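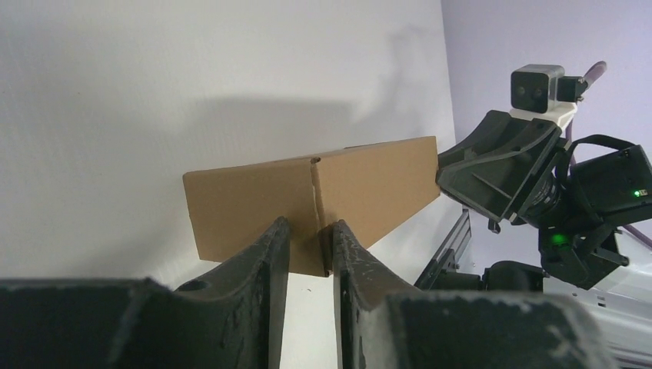 トップ > 自作ロボット入門 > 第4章 双腕で箱を扱う
8月 文・ンガイオ・アシュビー
シェア 80 コメント 7

第4章 双腕で箱を扱う

いよいよ二本目の腕の出番です! 前章までは片腕で小さなものをつかみ、決まった場所に置く練習をしてきました。腕が二本になると、できることが一気に広がります。そのかわり、左右の腕が互いに引っぱり合ったり、ぶつかったりするという、片腕のときにはなかった悩みも生まれます。この章の題材は段ボール箱です。

共同工房「クドホルム」で最初の双腕機を組んだとき、エドガルス・ルーセと私は、まず布をたたませるつもりでした。ところが布は一度つかみ損ねると形がすっかり変わってしまい、どこが悪かったのか記録を見てもさっぱりわからない。そこで段ボールに乗り換えたら、これが実におもしろかったのです。面は硬いのに折り目では曲がる。剛体と柔らかいもののちょうど中間で、失敗の跡が折れ線としてきちんと残ります。夜の11時まで帰れなくなりました。

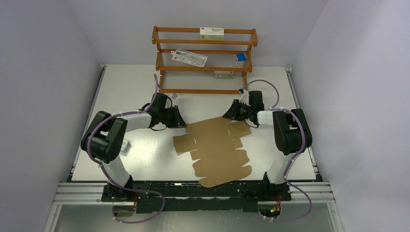 展開した状態の段ボールは、大きいわりに薄く、片側だけを持つと反対側が垂れたり、机の上で回ったりします。両腕で持つなら、左右の指先の距離をほぼ一定に保ったまま動かすのが基本です。距離が開けば紙が引っぱられて指から抜け、縮めば中央がたわみます。4.2節ではこの距離の保ち方を、4.3節では片方の腕で押さえ、もう片方で折る動作を扱います。

指の力加減も大事なテーマです。強く握れば安心に思えますが、段ボールの波形の芯はつぶれると元に戻りません。私たちの制御プログラム「ノッデン」では、握る強さを大きくするより、指先を当てる位置を見直すほうがずっと効きました。試行は全部で3,109回。そのうち最初の700回は、ほとんどが位置合わせのやり直しです(レタイ・フェイサが全部に短いメモをつけてくれていて、いま読み返しても楽しい!)。

この章で用意するもの
・第3章で校正を済ませた腕 二本
・水平を出した作業台
・同じ型の段ボール 数枚
・カッターと定規

腕の電源を入れる前に、ケーブルの取り回しをもう一度見てください。二本の腕を内側に寄せると、片腕のときには余裕のあった配線が思いがけず張ります。両腕をいちばん近づけた姿勢と、いちばん遠ざけた姿勢の両方を、手でゆっくり動かして確かめましょう。

4.1 二つの座標系をそろえる

左右の腕は、それぞれ自分の土台を原点として世界を見ています。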